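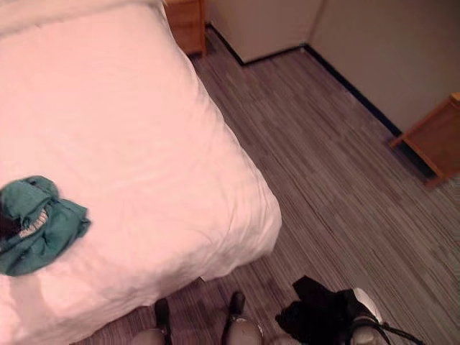

Carleen Pryor Wants You to Own Less. I Asked Her What For.

March 12, 2023

Carleen Pryor charges $355 for what she calls a bedroom reset, and the first thing she does when she gets to your house is make the bed. I had a problem with this before I met her. I make my own bed, most days, and it costs me nothing.

"People always get stuck on the bed," she told me. "They think they're paying for the bed. The bed is where we're going to put everything. I want a clean, flat, pale surface so that when a shirt lands on it you have to look at the shirt."

Pryor is 58 and used to manage the alterations counter at Norgate, a department store that closed its downtown branch before the pandemic. She started the resets with two former customers and now has a waiting list that runs into April. She also has a workbook, a newsletter, and a line of storage boxes sold under the name Ruver. We'll get to the boxes.

The method goes like this. Bedding pulled smooth, white if you own white. Floor clear along the baseboards. Then the clothes come out of the closet one at a time, never in armfuls, and each one is dropped on the bed. Dropped is her word. She doesn't want it laid out nicely.

"If you lay it out, you start selling it to yourself," she said. "You smooth the collar. You remember the wedding. Drop it in a heap and it's a piece of cloth, and you can ask if you've worn it."

I said that seemed unfair to the clothes. Plenty of things I love look terrible in a heap. Linen looks terrible in a heap.

"Then you'll defend it," she said. "That's fine. I'm waiting for you to defend something. Most people don't."

I asked how many pieces the average client gets rid of. She said she doesn't keep track, which surprised me, given that the newsletter promises you will "let go of up to 400 items." When I read her the line she sighed.

"That was one house. Two adults, and they had never thrown out a sock. I probably shouldn't have printed it."

Will she take it out?

"I'll think about it."

Her views on furniture are firmer. A bedroom gets a nightstand and one other piece, wood if possible, and both should be small enough to move by yourself. She is against the bench at the foot of the bed, against the valet stand, and very much against the chair that fills up with clothes you've worn once. I have that chair. I told her the chair works. Things on it are too dirty for the drawer and too clean for the hamper, and they have to go somewhere.

"Hooks," she said.

Hooks are the same chair on the wall, I said. She laughed at that, though she didn't give an inch. Later she admitted that she has 3 hooks behind her own bedroom door and that on the morning we talked they were all full.

Now the boxes. Ruver boxes come in gray and go under the bed, and Pryor recommends them at the end of every reset. It seems strange to me that a person who spends an afternoon telling you to own less should finish by selling you containers. I put it to her more or less in those words.

"Winter exists," she said. "You still need a sweater in July, it just doesn't need to be in your face. I'd rather you used my box than a trash bag."

And if somebody already has boxes? Shoe boxes, say, or the clear Leblanc bins everyone seems to have?

"Use those. I tell people to use those."

I checked the workbook afterward. It says "a suitable box," and on the next page there is an order form.

I did speak to one of her clients, who asked me to leave her name out since her sister still doesn't know where a certain coat went. She had her reset in the fall. The closet has filled up again, she said, maybe halfway. She didn't think the money was wasted. What stuck was the bed. She drops a thing on it when she can't decide and leaves it until night, and then she has to decide or sleep next to it.

I repeated this to Pryor, expecting her to be bothered about the closet. She wanted to know what color the bedding was.

I asked whether she would ever teach the whole thing for free, at a library or somewhere like that. She said she had done it once, at the Dromar community center, and that people took notes and went home and did nothing.

"They do it when they've paid," she said. "I wish that weren't true. I'd have more free afternoons."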